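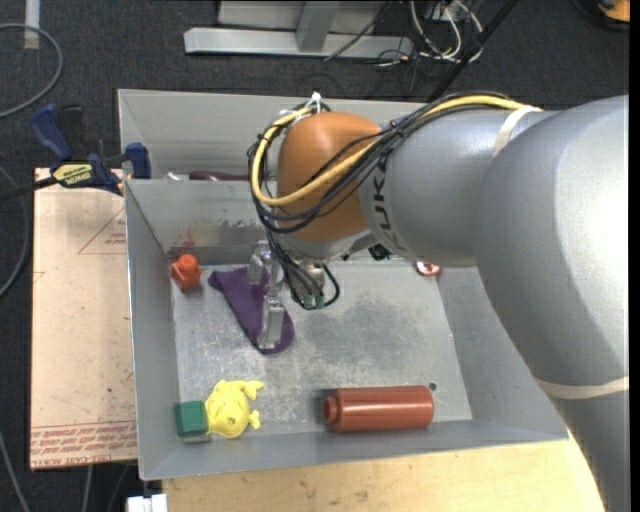 The KUKA arm over a bin of mixed returns at Zalura in Keson. Soft goods like the purple item under the gripper are among the harder picks.

The returns building at Zalura gets its first truck before it is light. By the time the day shift has clocked in there are cages of opened parcels lined up along the east wall, and every one of them has to be emptied, looked at and sent somewhere. Some things go back on sale. Some go to the outlet buyer, some to recycling, and a few go in the trash.

For most of the company's life that work was done by people standing at long benches. A returns clerk would pull an item from the cage, find out what it was, decide what shape it was in and drop it in one of the totes behind her. Colm Flanagan did it for nine years before he became floor lead, and he can still do it without looking at the tote labels.

"You get so your hands know," he said. "Shoes have a weight. A sweater that's been worn feels different from one that hasn't. What you don't get is a good shoulder. Everybody who's been on the benches long enough has a bad shoulder, and it's the same one, because the cages are always on the same side."

Zalura began planning for robots in September of last year. The company sells a bit of everything, from clothing to toys to bath products, and it takes almost all of it back if the customer asks within the return period. Managers had looked at automated sorting before and dropped it. A belt with a scanner works well when every item is in a box with a readable code, and returns mostly aren't. They arrive in the wrong bag, or no bag, with the tag torn off.

The plan they settled on is smaller. An arm with a two-finger gripper takes items one at a time out of a metal bin of jumbled goods, so that a person further along only has to judge them. The reaching and digging would go to the machine and the deciding would stay with the clerk. The software that tells the arm where to grab comes from a firm called Kiltis. The integration work was done by Begović, an engineering shop that had mostly built packaging lines for food plants.

The test setup is in a carpeted room off the main floor that used to be for training. Its bins are open metal ones with sloping sides, scratched up by now. The mix is changed through the day, and there can be a toy animal, a bottle on its side and a piece of cloth all in there together. The choice of items is argued over. Kiltis wanted a set that stayed the same from one week to the next so results could be compared. The clerks wanted it to look like a real cage.

Flanagan took the clerks' side. "If you only ever show it the same things, it gets good at those things," he said. "I've trained people. I know what that looks like."

They compromised. Mornings use the fixed set. Afternoons use whatever is in the cages.

Cloth is the standing problem. A bottle has one shape and lies in one of a few ways. A scarf or a hat can lie in any way at all, and when the fingers close they may get one layer, or three, or a pinch of nothing. In an early run of 300 picks of soft goods, the arm came up with a single item in a little over half. In the rest it missed, dropped what it had, or lifted two things at once. Two at once is the result clerks care most about, as a double that goes through unnoticed ends up as a wrong refund.

The numbers are better now, though Zalura will not share the current rate for soft goods. It did share totals from the best day of testing so far, when the cell ran for a full shift with the afternoon mix and one clerk at the far end. It moved 1,553 items. The bench average for one experienced clerk working alone, on the same kind of mix, is 1,715.

So the arm and a person together were slower than the person alone. The company's answer is that the clerk on the robot cell was also doing a full condition check on each item, including photographs, which bench clerks do only on goods above a certain price. Begović's engineers also point out that the arm was run at reduced speed that day. Both things are true. The clerks on the floor have heard both and most of them remember the two totals anyway.

What the job would become is the part people talk about at lunch. A clerk at the cell does not lift or dig. She sits, or stands if she prefers, and items come to her. She has a screen with grade buttons and a pedal that stops the line. When the arm can't find a pick it likes, a light comes on and she goes over and shakes up the bin with a plastic rake. On a bad afternoon the light comes on a lot.

Those who have tried it are split. One clerk who has been at Zalura since the building opened asked to be kept on the cell after her trial week, and she gave her shoulder as the reason. Another asked to go back to the benches after two days. She said the pace was set by something other than her, and that she missed being able to go fast for an hour and then slow down for a bit. At the benches you can talk to the person next to you. At the cell you are by yourself, with a machine that is louder than it looks.

Then there is the matter of how many people will be needed. Zalura has told staff that no one will be let go over the first cells. There are 12 bench clerks on the day shift. When the first two cells move to the main floor, the company says, four of those clerks will go to them, in pairs, and the benches they leave will be taken out. As people retire or quit, some of their jobs will not be filled. Managers have been open about that last point, which surprised a number of the clerks, who had expected to be told something softer.

Pay has not been settled. Clerks on the cell are doing a task with a new name, returns grader, and for the moment they get the old rate. Flanagan has argued in writing for a higher one. His case is that the judging was always the skilled part and now it is the whole job. The reply he got was that the rate would be looked at once the cells were in regular use.

His own work has changed more than he expected. He used to spend his shift walking the benches. Now a good part of it goes to the training room, where he keeps a log of every stop and what caused it. The entries are short. "Strap caught on finger." "Bottle rolled to wall, could not reach." "Two socks." Kiltis gets a copy each evening and sends back questions, some of which he finds odd. They once wanted to know how he would pick up a wet swimsuit. He wrote back that he would use two fingers and hold it away from his shirt.

He has also learned to work the arm from its handheld controller, well enough to back it out of a corner without calling an engineer. Two of the clerks are being taught the same. Begović ran the first sessions and Flanagan does them now, at the end of the shift when the cages are mostly empty. He starts people off with the stop button and has them press it several times before they touch anything else.

The first cell is due to go out on the main floor on 9th November. The spot has been marked with tape at the end of the east wall, near the dock doors, and two benches have been moved to make room. Flanagan wanted it further from the doors because of the draft. He was told the power is there, so that is where it will go, and he has put in a request for a heater.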